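I was 226 pounds overdrawn the month I started Besus, and I still think of that sum whenever somebody asks me how to begin. My old boss, Gönül Yüksel, lent me 2000 and told me to ring 300 shops before I built a single thing. I rang them all, bless her, and learned that small shopkeepers wanted their suppliers to answer the phone far more than they wanted my clever stock reports!

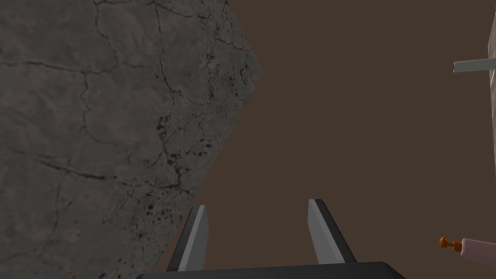 Grey stone, cracks and all.

So Besus became a phone service, more or less, with two of us on the line (me and Nermin Kaplan, who is much more patient than I am) and a kettle between us.

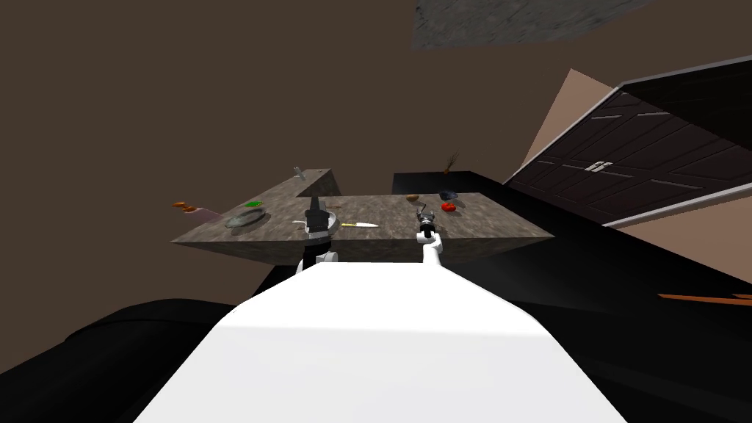 By May we had enough regulars to pay Gönül back, and I took the cheque round myself because I wanted to see her face. She made me stay for supper and asked what I'd be ringing people about next. I've been turning that over ever since.

Comments

Yesenia Tamayo: Lovely to read this. Did you use a script for the calls?

Bülent Canpolat: I gave up at 2, so well done you.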